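Talk notes: The Cube on the Tray
Derese community evening, slot of 30 minutes

1. Opening
Walk on, say hello, don't mention the parking. Ask who owns a Rubik's cube. Then ask who has solved one without peeling anything. Wait for the guilty laugh.
Point: a scrambled cube on a plain dark tray looks like a snack that's going to disagree with you.

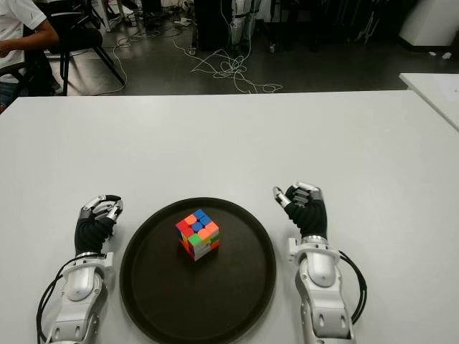

2. Why a tray
Cubes skid on a bare white table. A rim keeps yours out of your neighbor's coffee. I bought mine in April, after Drivton, and the coffee was Usa Siriwan's.
Slow down here. Centers never move relative to each other, so the blue center tells you which side will be blue. Say it twice – people nod the first time out of politeness.
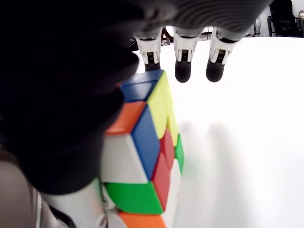 What should a beginner solve first?
The cross on one face, matched to the side centers. Everything else can stay a mess, and will.

3. Practice
My log: 100 solves, 23 of them given up in the kitchen. Read out the worst one. Pause for sympathy, move on when none comes.
Holding it: light grip, turn with the fingers, put it down when you get cross.

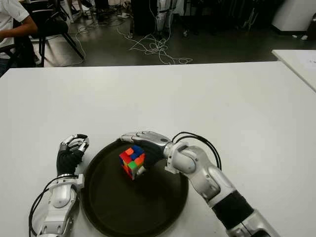 Prasert Paisan wrote back after the Dulum version that he learned the corners first, never bothered with a cross, and would like his evening returned.
Read that aloud, then take questions.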